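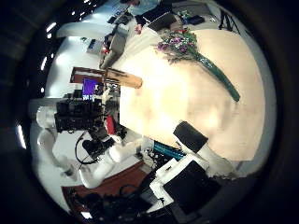 Notebook, July, chores bench

Flowers again. I've been looking forward to this one since we wrote the chores list up, and I'm putting it all down before tea while it's fresh.

The question for this block of work is still the one Efren Ignacio wrote at the top of the list: which jobs around a house or a small shop could a machine take off somebody's hands now, as things stand, with no tidying up beforehand? Folding went badly in the spring. Wiping is fine on flat things and hopeless on anything with a lip. Bouquets came from the florist's counter at Rivedier, where they told us that half the day goes on picking bunches up, turning them, wrapping them, handing them over and putting them down again. None of it is hard for a person. All of it is awkward for a hand with stiff fingers.

Why I like it as a task: a bouquet is two objects pretending to be one. The wrapped end is something you can grip properly. The flower end you mustn't touch at all, and it's where most of the size is. It also moves about. Lift it by the stems and the heads carry on for a moment after the arm has stopped. I could watch that all afternoon (I more or less did).

Target for the block is 100 lifts, split between lying flat on the table and being passed over. We are at 40, all from flat. I'm counting a lift as: fingers close on the wrapping, bunch clears the table, holds for 4 seconds, goes back down with no heads bent. Being strict about the last part because a florist would be.

Things learnt so far, in no order:

Grip height matters far more than grip force. Too near the pointed end and the whole bunch swings down like a gate. Too near the flowers and the fingertips catch leaves. There's a stretch of stem perhaps a hand's width long where it all behaves, and the planner finds it most of the time now that it's looking at the wrapping by itself and ignoring the blooms.

Shiny wrapping is a nuisance. The highlights shift as the arm comes in, and the depth reading goes to mush exactly when you want it. Taking the reading from further back and then trusting it for the last bit works better than looking again close up. Feels wrong, works well. Want to try the same trick on the cling film job.

Slower isn't always gentler! I had the lift speed right down for the first batch and the heads nodded the whole way up. A slightly quicker lift with a soft stop at the top was kinder to them. Efren said this is how his aunt carries a cake and he may be right.

Round table means there is no edge to line up against, so every put-down is a fresh decision. I quite like having that in. Kitchen tables are round too.

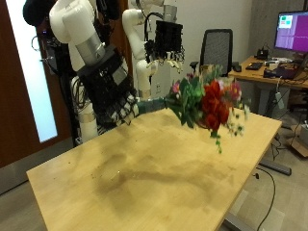 Bouquet held level by the stems, clear of the table. Second arm raised behind.

Level is the hard pose. Hanging head-down is easy, gravity does it for you, and upright is not too bad once you're there. Level puts all the weight out to one side and the wrapping wants to turn inside the fingers. I'd like a proper measurement of that turn. At the moment I'm judging it by eye from the side and writing "a bit" in the log, and "a bit" will mean nothing to me in a month.

Two-arm version next. Plan is one hand on the stems, the other coming in under the flowers with open fingers, only as a shelf, no squeezing. Efren thinks the second hand will do more harm than good and that we should use it for the paper instead. We have agreed to try both and stop arguing at lunch. He gets the first 30 lifts of the next set, I get the rest.

Compared with the other groups' notes: Hullano had a go at potted plants last year and gave up on anything with trailing bits. Trenia's write-up on bagged salad is worth rereading, same problem in a way, a soft thing whose shape you can't know until you've got hold of it. Their idea of a small test tug before committing to the lift is lovely and I've pinched it. Two lines of code and it has already made the grasps look less hopeful and more deliberate.

So, can it do the chore yet? My answer for today: it can do the middle of the chore. Picking up a bunch that's lying there, yes, more often than I'd have dared say in the spring. Handing one to a customer, no. Getting it into a vase, not even close, and I haven't let myself start on vases, as I know I'd lose the rest of the summer to it. A person still has to choose the bunch and decide when it's had enough handling. But the middle is real work, and it's the part the Rivedier people said makes their wrists ache, so I'm properly cheered by it.

To do:
-- log stem turn as an angle, both directions
-- redo the wrapping mask with matt paper as well as shiny
-- ask Abella whether the softer fingertip pads are ready
-- soft stop: try it with the bunch the other way round
-- wipe the table before the next set, the marks are confusing the surface fit
-- move the cable that crosses the floor, I have caught my foot on it twice

Efren has the next slot after lunch. Speed settings are saved under his name, soft stop is switched on, tug test is switched on. Please don't change the lift height without writing it here.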